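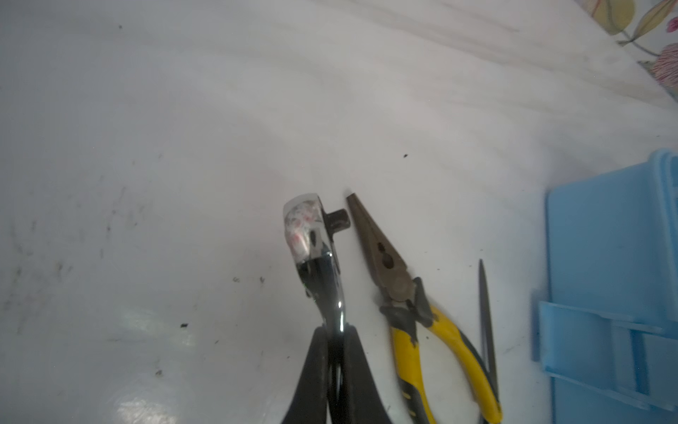

Chrome ratchet

Newspaper notice or online page only?
Started by hadi_h, Dec 7, 2020

hadi_h
My father-in-law, Kamil Tóth, died in November and it has fallen to me to sort out the notice. Vrabec are doing the funeral and have been fine, but their package only includes an online page on Tellulari. A notice in the Kimley paper is extra. They quoted £151 for the smallest one, with no photo.

The Tellulari page lets you have 2,000 characters, plus messages from other people underneath. My wife thinks that is enough. Her aunt in Fliltham says he won't have been properly announced if it isn't in the paper. Has anyone done one without the other, and did you regret it?

Also, we have to keep numbers down at the service, so I don't want wording that sounds like an open invitation.

marrowbone
Sorry for your loss. We did both for my mum. The paper one was cut down to her name, her age, the family names and the date. All the rest went online. Several of her old neighbours don't use a computer and the paper was how they heard.

If money is tight, ring the paper yourself before you say yes. Ours was cheaper booked direct than through the funeral director.

P. Ashdown
I'd disagree about the paper. We paid for one for Dad and every person who came had already been phoned. I have the cutting in a drawer and that is the only use we had from it. Spend the money on stamps and write to the people who aren't online.

Check how long the online page stays up as well. Some are free for a year and then they want a fee.

hadi_h
Thanks both. I asked Vrabec and the page stays up for as long as they are in business, which I suppose is fair enough. The family can take down messages we don't like.

This is as far as I've got with the wording:

TÓTH, Kamil. Died peacefully at home in November, aged 81. Husband of the late Irena, father, grandfather and a friend to many in Fliltham. He worked as a fitter all his life and kept his own tools in good order to the end. Private service. Family flowers only.
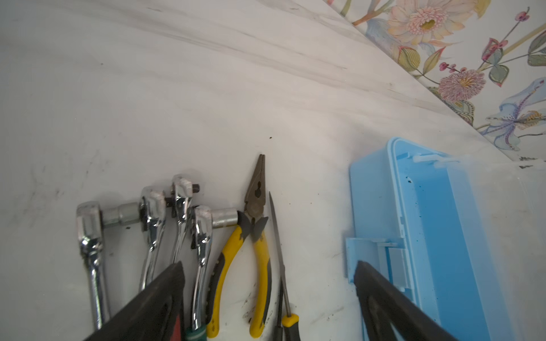 Re: Newspaper notice or online page only?

Lindenlea
That reads well. I would move "Private service" up so it comes before the bit about his work. People skim, and some will look for a time and place. You could add "a gathering will be held at a later date" if you mean to have one. Don't add it if you don't, as people will ask.

I'd put his children's names in too. There may be more than one Kamil Tóth, and the names are how people know they have the right one.

P. Ashdown
Careful with too many names. We left out a step-grandchild by mistake and it caused bad feeling for a long while. "Much loved by all his family" can't go wrong.

Lindenlea
It can't go wrong but it doesn't tell you anything either. Somebody looking him up in years to come will want the names. I do a lot of family history and the notices without names are useless to me.

marrowbone
Could you use the short version in the paper and put the full list of names on Tellulari? Then if anybody is missed it can be put right the same day. I'd also write the long version somewhere else first and paste it in. I typed mum's straight on to the site and it logged me out
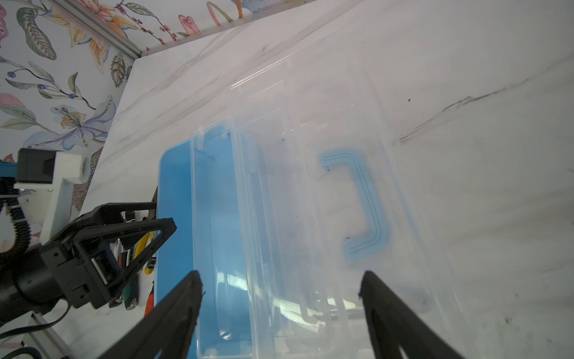 and I lost the lot, so I had to start again late at night when I was tired. The second go was shorter and missed out her years at the school, which my brother noticed.

One more thing, keep a copy of the messages. We printed ours and put them in a folder with the cards.

hadi_h
We've talked it over and we're having 3 lines in the paper and the long one online. His daughters' names will go in both. The aunt is happy. I did ring the paper direct and it was the same price, so Vrabec can book it.
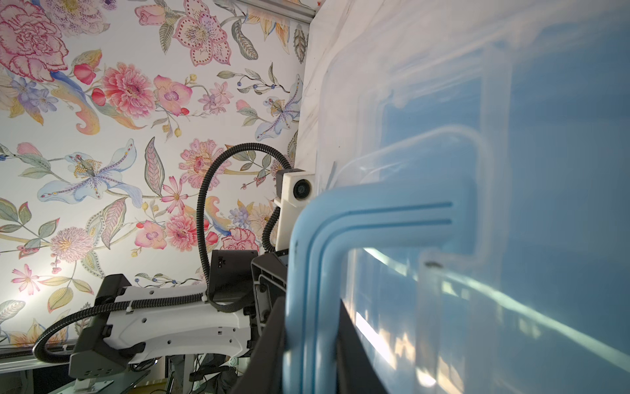 Last question, about the order of service. Vrabec's printer has a choice of plain, a black border or flowers down one side, and we can't agree. My wife doesn't want black. I'd thought flowers might be too fussy for him, but something in the style of that wallpaper, with the soft pinks and the round dahlia on a white background, would be all right with me. Would that look odd for a man of his age?

Lindenlea
Not odd at all. Keep it to the front cover and leave the inside plain so the hymns are easy to read. Ask for a larger print size as well.

P. Ashdown
I'd go plain with a good photo of him. Whichever you choose, get a proof and have someone outside the family check the spelling. Make sure the accent on Tóth comes out, some printers drop it.

hadi_h
Good point about the accent, they missed it off the first email. I'll ask for a proof of both and let my wife choose.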